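2020-11-19

今天去了Disevell的开放日。票是Ratih Pelupessy塞给我的，她自己临时要交报告，说你反正对这种东西嘴最毒，去替我看看。我说我嘴毒是因为见过太多，她说那更该去。

路上换了两趟车，出站还走了一长段，路牌写得不清楚，绕到物流园背面去了。到的时候签到处已经没有胸牌，给了我一张别人的，上面印着Simanjuntak公司，我就顶着这个名头混了一下午。有个人过来热情握手，问我们那边仓库改造得怎么样，我说还行。他点点头，很满意地走了。

开场照例是讲话。台上的人把“赋能”说了很多遍，又放了一段片子，配乐像卖汽车的。片子里机械臂给老人端水，给小孩收积木，动作行云流水。我九月在另一家看过差不多的片子，后来问现场的工程师，人家小声告诉我，那是加速过的，还剪掉了失败的几回。今天这段有没有加速，右下角没有标，我也就当它加了。

然后分组参观，我们组跟着Sanaa El-Sayed。她是做抓取的，说话很快，不爱用形容词，这一点我先给她加分。她管的那个项目叫Zunau，说白了就是让机械臂在普通桌面上对付普通家里的东西：插座、杯子、书本一类。她说最难的从来不是漂亮的零件，是那些又矮又滑、没处下手的日用品。这话我信。我自己在家拔插头都要一只手按住插座，另一只手使劲。

轮到我们看的时候，旁边的屏幕上放着腕部相机的画面。大家都不看机械臂了，全挤过来看屏幕。我也挤过去看，站在一个背双肩包的高个子后面，只能从他耳朵边上瞄。

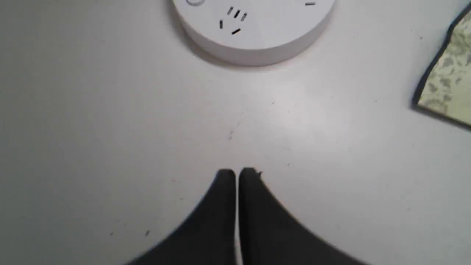
我问Sanaa，这个成功率是多少。她没有马上回答，先反问我，你说的成功是指什么。我本来以为她要绕圈子，结果她掰开来讲：碰到算一种，夹稳算一种，夹稳以后放到指定位置又算一种。她们组训练用了800段示范，都是人手把手带着机械臂做的，换一张桌子，数字就要往下掉。掉多少？她说在整理，整理完会写出来。我在本子上写：“会写出来”，后面画了个问号。

旁边那位握过手的先生又插进来，问能不能明年就进家庭。Sanaa说不能。公司的市场同事站在后面，脸色不太好看，赶紧补了一句“我们对时间表非常乐观”。两个人站得不远，说的像是两家公司。我倒是因为这一声“不能”，对她们多留了点好感，不多，一点点。

我还是有几个疑问，回来的路上一直在想，趁没忘记下来。

第一，灯光。展厅里的灯显然是调过的，白桌子，浅背景。我家的餐桌是深色木头，上面常年堆着账单和半包饼干。换到我家，相机还认不认得出东西的边，没有人肯给句准话。

第二，旁边一直有人。演示员的手就没离开过急停按钮多远。这当然是应该的，安全第一，可是宣传册上写“自主完成”，四个字印得很大。有人守着的自主，价钱应该另算吧。

第三，钱。我问租一套做教学用要多少，答曰“视配置而定”。再问，给了我一张名片。Jatevmont做的那种桌面小臂，人家至少把价目表贴在墙上，虽然贵得让人心凉，起码凉得明白。

中间有茶歇。咖啡机是人工按的，前面排了六个人，我等了半天，轮到我时没奶了。点心不错，有一种芝麻的小酥饼，吃了两块，又用纸巾包了一块给Ratih。她晚上来拿的时候已经碎成渣，还是吃了。

下午最后一场是自由提问，问题大多很客气。一个学生模样的女孩问，机械手失败以后自己知不知道失败了。我觉得这是全天最好的问题。Sanaa想了一会儿，说有时候知道，有时候它夹着空气也觉得自己夹住了，所以她们在指尖上加传感器，效果还在看。市场同事这回没补充。

散场发袋子，里面一本册子，一支笔，一个印着logo的钥匙扣。笔写了两行就断墨，我这篇日记后半截是换了铅笔写的。

Ratih问我总的感觉怎么样。我说，比九月那家老实一些，人比片子好。她问那到底行不行。我说拿什么行不行？让它今天在那张桌子上干那一件事，大概是另一回事，让它来我家，我不开门。她说我又来了。

册子先放书架上，等她们把那个“会写出来”写出来，再翻。明天要给Sanaa发邮件，问换桌子那组数字，顺便把胸牌的事说一声，别真让Simanjuntak的人收到后续报价。

脚疼，睡了。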